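Workach diary: teaching the planner to mind its elbow

It's been a long while between posts, sorry, and the reason is mostly that I've spent every spare evening of September inside one simulated kitchen. If you've been following along you'll know that Workach is my hobby motion planner (well, it began as a hobby, and now it has a bug tracker and opinions of its own), and that I've been trying to get it to behave properly around clutter before I let it anywhere near the harder tasks. The kitchen is the test I keep coming back to, so let me show you where I'm up to before I ramble on about collision margins. 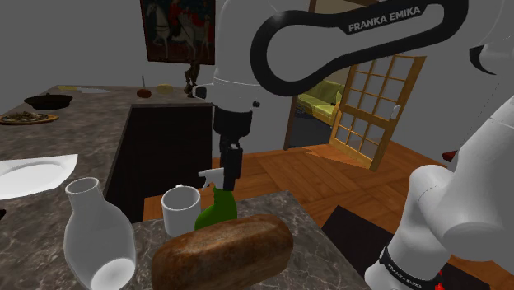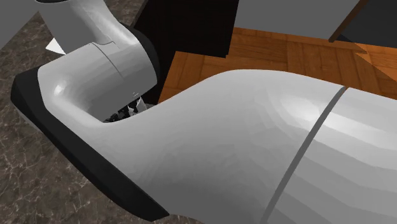 Two renders from the same kitchen run: bread, mug and spray bottle in the first, and mostly arm in the second.

I have grown very fond of this kitchen. I've looked at that white horse painting for so many hours that I'd probably recognise the real one from across a gallery. The glass-paned door and the parquet floor do nothing at all for the planner, but they do a surprising amount for my mood at eleven at night, and they give the perception side something richer to chew on than a grey box on a grey plane (which is what I tested against for the whole first year, and which I don't recommend to anyone).

Anyway, the problem. For ages Workach treated the gripper as the only part of the robot worth worrying about. I'd written a lovely careful distance check for the fingers, with a nice smooth cost that climbed as they got close to things, and then for the rest of the arm I'd thrown a few fat capsules over the links and called it a day. That's fine when you're picking a cube off an empty bench. Put it in a kitchen with a loaf of bread, a mug and a glass carafe all huddled together on the counter and you start to see the trouble. The gripper would come down beautifully between the objects, and meanwhile the planner would be quite convinced that the forearm was inside the wall, or inside the counter, or (my favourite) inside itself. It would then refuse to move at all, and I'd sit there with a cup of tea going cold, staring at a perfectly sensible pose that my own code had declared impossible.

The capsules were the culprit, of course. If you look at how the elbow folds back in the second render, there's a hollow between the two sections, and a capsule fills that hollow straight in. So the planner was giving away a whole chunk of free space, right where a cluttered bench needs it most. I'd known this in a vague way for months and kept putting it off, the way you do with a sticky drawer.

The fix was to swap the capsules for a set of spheres packed inside the actual link meshes. Plenty of people have done it before me and I make no claim to cleverness. What took the time was the tooling. I wrote a little fitting script called Escobar, which takes the link meshes, packs spheres into them, and then nags me about any patch of surface that's poking out too far. The arm is now covered by 232 spheres. My first go had 418 and was gorgeous and terribly slow, and then I got greedy and trimmed it to 222, which left a bald spot on the wrist flange that I only found when a trajectory took it clean through a mug. Ten spheres went back on and everyone was happy.

The other half of the month went on perception, and I'm less pleased with myself there. Workach gets its idea of the world from a depth image, and simulated depth is terribly flattering. It comes out crisp and complete, glass and all. Now, the carafe is see-through, and you can make out the marbled counter through it, which is exactly the sort of thing a real depth sensor makes a mess of. So I've been spoiling the data on purpose: punching holes where the glass is, smearing the edges, adding a bit of speckle to the dark surfaces. The planner's behaviour changed straight away. With the tidy depth it kept a polite distance from the carafe. With the spoiled depth it sometimes decided there was nothing there, and planned accordingly. I winced, but I'd much sooner find that out in a kitchen where the breakages are free!

My stopgap is to let the map remember things for a while. If a patch of space was occupied in an earlier view and now simply reads as missing, it stays occupied until something solid turns up behind it. It's a blunt rule and it does leave ghosts, particularly after the arm has swung through the view and the self-filter hasn't caught every last bit of it. A camera angle like the second one is the worst case for that, with the arm filling most of the view and only slivers of bench and floor left over to map from. I've widened the self-filter by 2 centimetres and the ghosts have thinned out, though there's still one that likes to hover near the elbow and I haven't worked out why.

I've also tidied up the replay viewer, which I know at least a couple of you use. You can now scrub backwards without it forgetting the colour of everything, the spheres can be switched on and off per link, and pressing the space bar no longer closes the window (my apologies to the reader who wrote in about that one, twice). It reads logs from Idanmont as well now, so if you keep your runs over there you shouldn't need the converter any more. Leave it installed for the moment just in case, as I've only tried it on my own logs and mine are all rather alike.

Next on the list is getting the planner to favour poses that keep the arm out of its own view, which I think is just another term in the cost, though I've thought that before and lost a fortnight to it. After that I'd like to move to the Tavham set of rooms, where the benches are narrower and the cupboards have doors that open. I've had a quick peek and already the elbow is bumping into one of them.

The sphere files and the Escobar script are in the usual place, with a readme that I've finally brought up to date. If you try it on a different arm, do write and tell me how the fitting goes, especially on any link with a deep hollow in it.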